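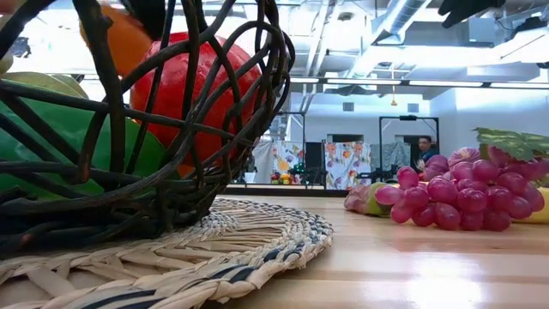
Issa Atallah

Minutes, Badia Lifesaving Awards circle, 15 Jun 2019

Adebayo Osagie welcomed everyone very kindly and read the September minutes, which were approved with one spelling fixed.

Nominations: we talked a good long while over the Shboul canal rescue - a brave young man, all agreed - and voted him the bronze medal and a grant of $1,410. The Stellitier house fire was held over until we have a second witness letter.

Adebayo will write to the family within 10 days. Closed with warm thanks to all.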